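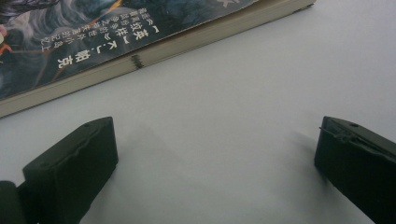 Progress report, February
Hand-held gripper kit review, second installment of the Brorneck small tools grant

Hi all,

Quick recap for anyone who missed the first report. You gave us 2000 dollars and the loan of a Bustel kit (the pair of hand-held grippers, the cables, the recording software) and asked whether a small group like ours could use it to collect decent shelving and sorting demos. We're past the halfway mark and I have opinions!

Setup first. The quick-start sheet promises you'll be recording in no time, and it took me most of an afternoon. Most of that was the software refusing to see the second gripper until I'd plugged things in a different order, which the sheet doesn't mention anywhere. Bustel support did answer the same evening, to their credit, and they say the order will be in the next version of the sheet.

Since then we've kept 44 recordings, all on one job: pick up a book or magazine from the table, stand it in the rack, let go. I picked reading matter on purpose. A thick paperback is pretty forgiving, you can come at it from almost any angle and the fingers have something to push on. Magazines are a whole other story. They bend, they slide, and if you squeeze from both sides the middle bows up at you - fun to watch once, less fun by the tenth try.

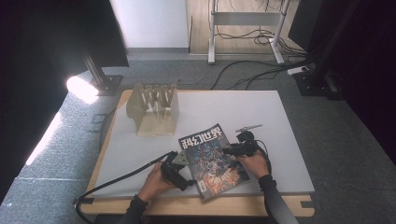 Gerrit Hlongwane thinks I'm making the magazines harder than they need to be. His advice was to let one edge hang over the front of the board, get a finger underneath, and save the two-sided squeeze for books. I've been trying it his way since he said so and my drop rate does feel better, though I haven't got enough takes to put a number on it yet.

What I like so far: the grip is comfortable, and a new person gets the hang of opening and closing within a few minutes. I can do a long session and my hands are fine the next day. The fingers open wide enough for any book we own.

What I don't like: the cables. They tug on your wrist right when you want to turn something over, and I've snagged one on the table corner more times than I'd care to admit. I asked Hendricks (the reseller) about longer leads and they quoted us for 2 at a price I thought was steep, so I'm holding off for now. If anybody at Brorneck has a spare pair in a drawer, please shout.

I also had a look at the Ziko kit, as you asked. It's only on paper, I haven't held one. It's lighter according to their sales sheet, but the export format would mean redoing our scripts, and I'd want a loaner before saying anything more.

Money: we've spent around half, nearly all of it on paid session hours. Nothing has broken, so the repair line is untouched - I'd like to move it over to session hours if that's OK with you.

Next up is 4 more weeks of magazines, then mixed stacks with books and magazines together. I still owe you the file naming notes and they'll come with the next batch of recordings.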